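Phone Makers Should Publish Their Update Dates
Kenza Abdel Rahman, 6/4/19
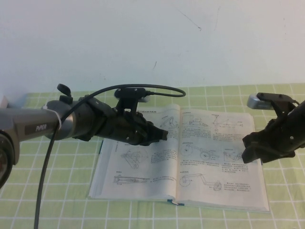
An open technical book with line drawings.

Buyers of the Tanberg 2 were promised two years of software updates. In February, after 189 days without a security patch, the company confirmed only that work was continuing. Such a reply is inadequate.

Rokura already prints an end date for support on every box, and its handsets cost almost the same. Tanberg and Rirkon should be required to do likewise. A telephone holds bank details and private letters - its owner is entitled to know when protection will cease, and to know it before paying.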